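From: Lorne Fehr
To: playroom-supplies list
Subject: Re: [playroom-supplies] Foam tiles, which size and how to clean

Aaliyah Landry wrote:
> We are replacing the carpet in the block corner and want to go with the
> foam tiles that lock together. Two things I can't settle. Do the blocks
> stand up straight on foam, or is it too soft for stacking? And what do
> you clean them with? Our old ones from the Melnyk room went chalky on
> top and I think it was the spray we used. We have room for a floor 108
> inches on the long side.
>
> Aaliyah

Aaliyah,

We have had foam tiles down for two years at Midorlow, in the block corner and in the hall outside it, so I can tell you what has held up.

On stacking: the soft part matters less than the seams. A small cube sits fine in the middle of a tile. Put the same cube across a puzzle edge where one tile is a little high and the second one you set on it will lean. I press the seams down with my foot every morning before the blocks come out. The denser tiles are better for this. The first set we bought kept a dent wherever a shelf had stood, and we moved those to the coat area.

For size, measure the room with the border strips on. The Uketti tiles are 24 inches before you add the edging, so 108 inches does not divide evenly and you will be cutting one row. Cut from the back with a sharp utility knife and a metal straightedge, and put the cut side against the wall.
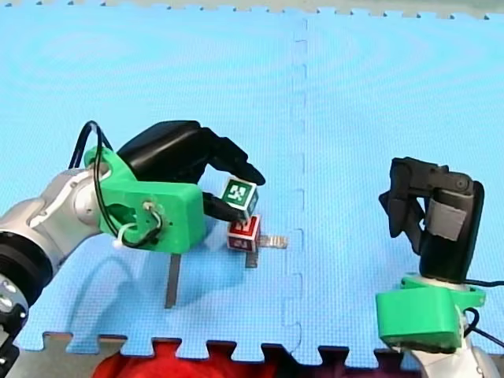 Can the light blue tiles be mixed with a darker color from another maker?

Only if the teeth match, and they usually don't from one maker to the next. Order one tile of each and try them together before you buy the rest.

On cleaning, I would guess your spray had bleach in it. Ours get dish soap in warm water, a wrung-out cloth, and a second pass with plain water. Once a month we take the floor apart and wipe the edges, where the sand collects. Stand the tiles on end to dry and don't lay them back down until the floor under them is dry too. Keep them out of direct sun while they are off the floor - one stack of ours faded on one side in an afternoon by the window.

Mackenzie Poirier asked last month about price. We paid 153 dollars for the block corner, edging included. The hall was 200. Vernon Penner got a quote of 1,040 for a poured floor in the same two spaces and we did not go ahead with it.

If you want the leftover border strips, I have a box of them. They are gray and would need a trim at the corners. I am in the building until 4:30 most afternoons.

Lorne Fehr
Midorlow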